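Veltelcombe Launderette Hire: the dark pair

Dryer and washer, to let as a set or singly. Minimum hire 3 months, collection from our Tescombe yard, two strong friends not included.

The dryer is a front loader in dark graphite, a colour chosen by people who have never met lint. Flat top, big round glass door, stainless steel drum. It takes 7 kg, or one duvet if you are firm with it. The washer beside it has the same finish and an LG badge, so they look related even when only one of them is doing any work.
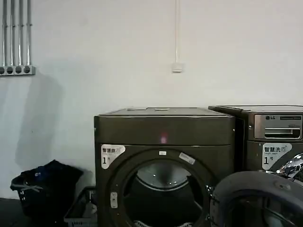

Thabiso Botha wrote to ask whether the pair could be stacked, having a cupboard in mind and not much cupboard. We'd say no -- side by side, on a level floor, with a hand's width behind for the hose.

Both keep their numbered white labels, in Chinese, one reading 智慧烘 and the other 智慧洗. Smart drying and smart washing, respectively. We make no promises about socks.

Deposit 200, returned when the machines are. Clean the filter after every load, please. Ask for Dörte Baumgart at the yard, and mention stairs early.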